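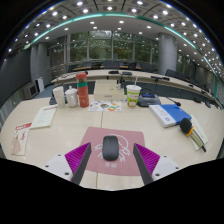 *The long table in the meeting room, with the mouse on its pink pad.*

**Skesdale Meeting Room Refresh: progress report, April 6, 2023**

Thank you again for your patience with us over the summer, and for the kind note that came with the second instalment. I've been looking forward to writing this one, as there is finally something cheerful to tell you!

The long cream table is now the shared table for everybody who uses the room. We had hoped to replace it, as you'll remember from the August budget, but Rok Gashi talked us round (he is very fond of it) and we put the money towards sound instead. To date we have spent $2,239 of the grant, and $400 of that went to Restura for going over the tabletop and the joint down the middle. The colour has come up beautifully, I think.

The gooseneck microphone on its dark grey base has made a real difference for the people who dial in from Olaniyan. At the last session 19 of us were in the room or on the line, and I didn't have to ask anyone to repeat themselves, which I can assure you is a first.

Where we are still a bit behind is the tidying. The table does collect things over a morning: cups, a thermos, leaflets, a folder or a booklet that belongs to somebody. 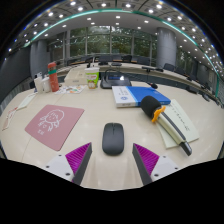
We have talked about a shelf by the door for all of that, and Lurkberg have quoted us for one with labelled trays. I'd like to hold off until the next report, if you're comfortable with that, so we can see whether a simple basket does the job first. Rok favours the basket. I favour the shelf, but I've been wrong about furniture before.

The remaining item is the handheld microphone's storage, for which we set aside $40. I'll send the receipts through separately, along with the updated booking sheet.

With warm thanks from all of us at Skesdale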